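Ticket: Paper cups sticking together when unstacked, rim damage
Site: Greneck building, drinks point by the window
Raised by: Trudy Brunton
Assigned to: Wen-hsiung Su
Priority: Low
Status: Closed

Reported problem

Ripple-sleeve cups from the current carton do not separate singly. Pulling the top cup brings a second with it, sometimes a third. When they are twisted apart the rim of the inner cup creases, and a creased rim leaks under the lid. Visitors have been taking doubled cups to avoid the trouble, so the stock is going down faster than it should. The previous carton, same supplier (Zaris) and same size, gave no such trouble.

Requested: find the cause, or return the carton.

Log

Su: Collected two unopened sleeves from the cupboard and one open sleeve from the drinks point. Stood each on the table and lifted the top cup by hand without twisting. The open sleeve stuck at nearly every cup. The two from the cupboard came apart normally. Carton not at fault on this evidence. Asked Trudy how the open sleeve had been stored.

Brunton: Stored mouth up in the wire holder next to the urn. It has always been there. The holder was moved closer to the urn in July when the new worktop went in.

Su: Steam is the likely cause. The lower cups in the holder had soft rims and the paper inside felt slightly tacky. Also found that the holder is being refilled by pressing new cups down on top of the old ones, which wedges the bottom cups. Two causes, then, and I would like to separate them.

Test 1. Fresh sleeve, 20 cups, placed in the holder by the urn. Not pressed. Left for 2 hours with the urn on.
Result: top cups free, lower cups stick.

Test 2. Fresh sleeve, 20 cups, on the window table away from the urn. Pressed down firmly once by hand.
Result: the bottom 4 stick, the remainder free.

Test 3. Cups taken off the stack and set out singly on the window table, mouth down.
Result: no sticking, as expected, and no rim damage on inspection. Cups lift cleanly when held round the ripple sleeve near the closed end.

Woldegiorgis: Is mouth down acceptable for hygiene? The table is wiped twice a day but people put their bags on it.

Su: Acceptable if the surface is clean and dry, and it keeps dust out of the cup. Bags are a separate matter. Grip on the sleeve, clear of the rim. The window table during handling of the single cups:

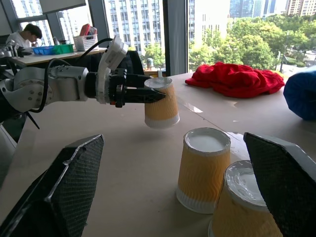 Interim instructions for the drinks point

1. Move the wire holder to the far end of the worktop, clear of the urn and the kettle.
2. Refill only when the holder is empty. Do not top up.
3. Drop new cups in loosely. Do not press the stack.
4. For meetings, set cups out singly, mouth down, on a wiped and dried table.
5. Pick up by the ripple sleeve. Keep fingers off the rim.
6. Discard any cup with a crease in the rim. It will not seal.

Brunton: Steps 1 to 3 done. There is not much room at the far end - the sugar has gone on the shelf. On step 4, cloths must not be left on the table where cups are set out. A damp one will soften a rim as quickly as the urn does.

Su: Agreed. Add to step 4: cloths to be hung on the rail after wiping.

Tang: Tried the lids as well. On cups with undamaged rims they fit all the way round. On two of the creased ones from the old sleeve the lid lifted on one side and water came through when tilted. Lids are fine.

Su: Noted. Remaining cups from the old sleeve thrown away. Carton to be kept, no return to Zaris.

Follow-up, 2018-10-07

Brunton: One full carton layer used since the change. Two doubled cups found in the bin, both from someone taking them in a hurry, and they came apart when pulled. No leaks reported. The label on the holder (DO NOT TOP UP) has fallen off once and been taped back on.

Woldegiorgis: Can the same be done for the Iltthorpe kitchen? Their holder sits directly above the dishwasher vent.

Su: Yes, but please raise it as a new ticket. The vent may need a different fix. Closing this one.

Resolution: storage position and refilling method. No fault in the cups.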